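Kalcombe Pora review: a small USB interface for people who record at home

The Pora is the smallest interface Kalcombe makes. It has two combo inputs, two line outputs, one headphone jack and nothing else on the back except a USB-C port and a security slot. I have had it on the desk in the spare room since July, mostly for voice and acoustic guitar, with a bit of bass. 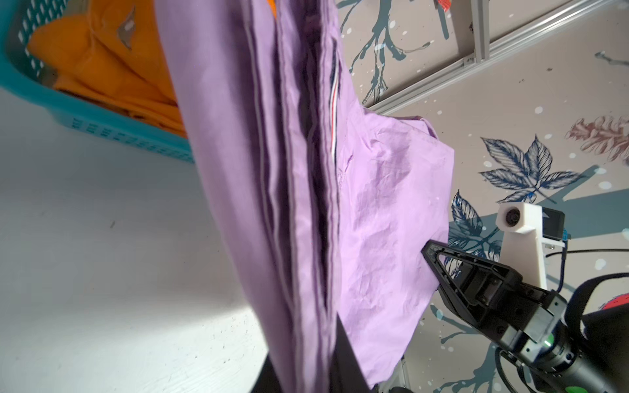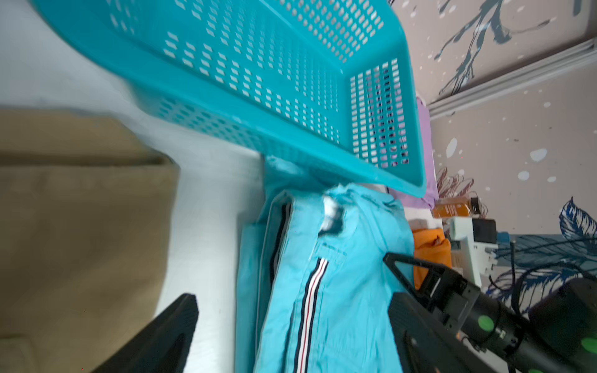
The case is metal and heavier than it looks. The gain knobs have a decent amount of drag, so you don't knock them when you reach for the headphone volume. That knob is the same size as the gain knobs and sits right next to them, and I turned the wrong one more than once in the first week. A different color cap would have fixed it.

Setup on a Mac took a few minutes. No driver is needed. On Windows you have to download the driver and a small control panel, and the installer wants a restart. Ilango Kurup tried it on his older laptop for me and got clicks at the lowest buffer setting. At the next one up they went away.

I started with the guitar, a Rahman dreadnought with strings that should have been changed a while ago. I used a small condenser microphone pointed at the 12th fret and set the gain a bit past halfway. The sound is clean and a little dry. Compared with my old Tambridge box, there is less hiss when nobody is playing, and the low strings are easier to tell apart in a busy strumming part. The high end is about the same on both.

Voice was harder. Judit Kun sings quietly and stands back from the microphone, so I needed a lot of gain. With the condenser this was no problem. With a dynamic microphone I had the knob nearly all the way up, and in the last part of its travel the level jumps instead of rising smoothly. You can get a usable take, but setting the level is fiddly. If you only own dynamic microphones and record soft voices, I would look at something else or plan on a preamp booster.

The instrument input is fine for bass. It did clip with a hot active bass even at minimum gain, and there is no pad. Turning down the volume on the bass solved it.

Monitoring is done with a single button that switches between input only, computer only and a mix of both. I would have preferred a knob. The mix setting is fixed, and Judit found herself too loud against the backing track every time. We ended up lowering her level in the headphones by raising the track in the software – it works, but it takes longer than it should.

The headphone amp drives my closed pair without trouble. It gets loud enough for tracking next to an acoustic guitar, and I heard no noise from it at normal levels.

The bundled software is a trimmed recording program limited to 6 tracks, plus a reverb I have kept using. Registration took two tries, as the first email never came.

At $132 the Pora costs a little more than the Tambridge did, and the preamps are quieter. I'm keeping it for guitar and for the condenser. For a podcast with two dynamic microphones I'd spend the money on a model with more gain.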